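The Tissue Desk
by Inês Mendes

My aunt Amancay ran the front desk at Flellanside for years, and when her knee gave out she handed me the keys and a list. The list was mostly about tissues. Keep them where people can reach. Never let the pack run down to the last 2. If someone cries, look at the calendar.

I laughed at that last one – what kind of rule is that? Then on my first morning a man named Fermín Ulloa came in to ask for his brother's coat, and I looked at the calendar so hard I could have told you the date in my sleep.
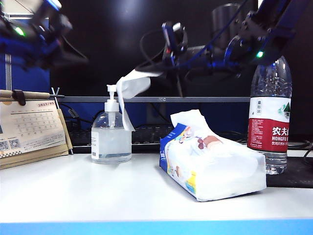

2 min read

Everything stayed in Amancay's order. Calendar on the left, then the pump bottle, then the tissues with the cartoon on the wrapper, then the water. I tried switching the bottle and the tissues once and three separate people put sanitizer on their hands when they wanted to blow their noses (I was one of them).

Fermín came back a week later. No coat this time, he just wanted to sit. I pushed the pack an inch toward him and he pulled one out, and the next one popped up behind it the way they do, and he stared at it.

"It's already waiting," he said.

"They're pushy," I said.

He laughed, and then he wasn't laughing, and I went back to my calendar. May 2023. I knew that little grid pretty well by then. I knew I had a dentist appointment I hadn't written down, and that Ruairi owed me lunch, and that my aunt would call at six to ask if I'd wiped the table.

When she called I told her about the coat and the brother and all of it.

"Did you give him water?" she asked.

I hadn't. I'd walked right past that bottle all afternoon – it was standing there at the end of the row with its white and red label and I never even thought of it.

"Tomorrow," she said, and hung up to watch her show.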